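Print | E-mail

Friday, March 11, 2022

Up before six. The starter had come up well overnight and then sunk a little, leaving a ring on the jar. I fed it anyway and put it back on top of the refrigerator, which is the warmest place in the kitchen until the oven goes on.

I am still trying to get the rye right. The loaf I have in mind is the one Nic Giolla used to sell from the counter in Pudstead, dark and square, with a crust you had to lean on. They closed the shop and I never asked for the recipe. I doubt they would have given it to me. What I have is a memory of the taste and one paper bag with nothing useful printed on it.

Today's dough was 600 grams of dark rye, two spoons of salt, caraway, a spoon of molasses and as much water as it would take. Last time I used less water and the crumb was tight and dry on one side. I wrote that down on the calendar by the stove and then could not read my own writing, so this time I am putting it here.
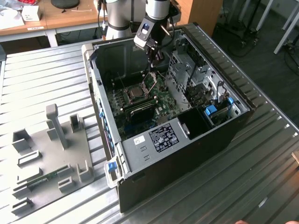
Rye dough is not pleasant to work with. It doesn't stretch, it only sticks, and there is no point in kneading it the way you would knead a white dough. I mixed it with a wet hand in the big steel bowl for five minutes and scraped it down. Then I covered it with a plate and left it while I walked to Vatgate for the mail and more caraway. The walk takes me 17 minutes if I don't stop. I stopped at the bridge. The river is brown and high, with branches going down it, and the lower path was closed again.

Nunetti had caraway but only in the small jars, at a price I would not have paid if I had not already mixed the dough with the last of mine. I bought two. They had fresh egg noodles in too, so I got a bag of those for supper. The woman at the register asked if I was making sausage. I said bread, and she said her grandmother put fennel in hers. I may try that, though not until I have the plain loaf settled. If I change two things at once I won't know which one did it.

Back by half past ten. The dough had hardly moved. The kitchen was cold and I had forgotten to shut the pantry window. I ran the oven on its lowest setting for a couple of minutes, turned it off, and put the bowl inside with the door closed. I don't like doing this. Last month I forgot a bowl was in there, turned the oven on full to heat it for a tray of potatoes, and lost the dough and the cloth that was over it.

The oven is the real trouble, I think. It came with the house and it runs hotter at the back than at the front, and hotter on the left than on the right. I have turned loaves, moved racks, and put a pan of water on the floor of it. I have a thermometer hanging from the middle rack that reads one thing while the knob says another. Every loaf comes out with one dark corner and one pale one.

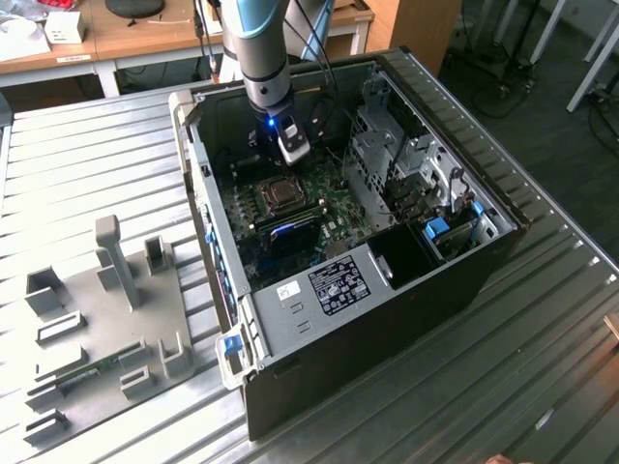 An oven keeps all its workings out of sight, and after this many years I still couldn't tell you where the heating element runs on mine. I know there is one under the floor, and I suppose a second in the roof for broiling. Past that I am guessing from the color of the crust. A computer tower is a much more open-handed thing once it is laid on its side with the panel off. The green board is right there in front of you, with the square socket near the middle and the memory slots in their rows, and a person who knew nothing could at least make a drawing of it and ask somebody what the parts were. I would like to be able to do that with the stove. I looked for screws at the back and found four, one of them painted over, and put the flashlight away again. It is gas and electric together and I am not going to start on it by myself.

So I went on with what I can change. I moved the rack down a notch. I took out the pan of water and put the heavy baking stone in its place, the one with the chip out of it, hoping it would even things out from below. I had given up on that stone last year after it smoked. I washed it in plain water then and it has been leaning behind the flour bin ever since.

By one o'clock the dough had risen enough to show cracks on top. I tipped it into the long tin, smoothed it with a wet spatula and dusted it with rye flour. The flour is supposed to show you when it is ready - the cracks open up through the dusting and it looks like dried mud. I had read this many times without seeing it happen. Today it did, a little after two, and I put the loaf in.

It started to rain while it was baking. I brought in the kindling and swept the step. I also answered my brother's letter, which has been on the table since before the cold spell. He wants to know if he can have the rowing machine. He can, if he comes for it.

The loaf came out at half past three. It sounded right when I knocked on the bottom. The left back corner is still darker than the rest, but less than it was on Monday, and the pale corner has gone to a proper brown. I will leave the stone where it is.
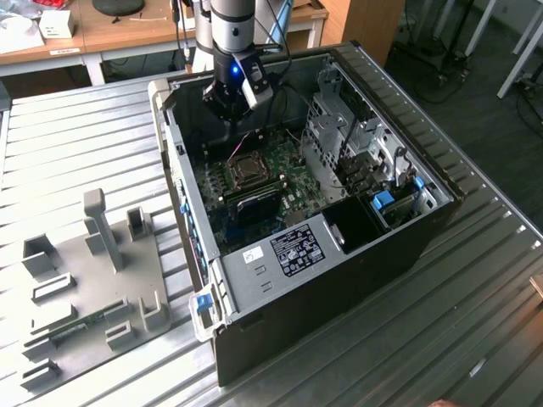 Diarmuid Conneely

Added after supper. You are meant to leave a rye loaf a full day before cutting it and I left it until seven. The knife came away gummy, so I know what I did wrong there. The taste is closer than any of the others. It is sour in the right place, at the end, and the molasses doesn't stand out. The crust is not as hard as theirs. It could be that their loaf was simply older by the time I bought it. I only ever got to Pudstead in the afternoon, and they baked at night.

I had the first slice with butter and the second with the last of the herring. The noodles can wait until tomorrow. The rest of the loaf is in a cloth in the bread box, cut side down.

For next time: same water. Shut the pantry window. Start the dough the night before if the kitchen is going to be this cold, and bake in the morning. Try the rack where it is now and don't turn the loaf at all, to see what the stone does by itself. Buy a larger bag of caraway somewhere other than Nunetti. Take the loaf out of the tin for the last ten minutes if I want more crust.

Still raining. The starter has come up again, nearly to the lid.

Print this entry
E-mail this entry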